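Worktop height for a tall household?

mutlow_mick
We're both over six foot and the fitter wants standard height. Anyone gone higher and regretted it?

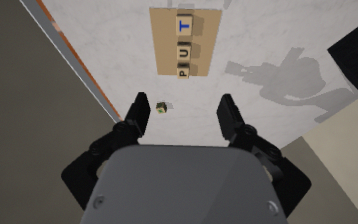
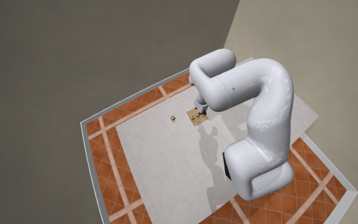
White worktop, orange tiles in the second one.

OBodnár
Went up 15 mm in September. Wish I'd gone further.

Loureiro84
Disagree. Think about selling. My brother is 183 cm and manages fine at standard.

mutlow_mick
Not selling. Quote was 2370 with taller legs included.

OBodnár
Then go higher. Check the oven housing lines up first.

Loureiro84
Still think a thick chopping board is cheaper.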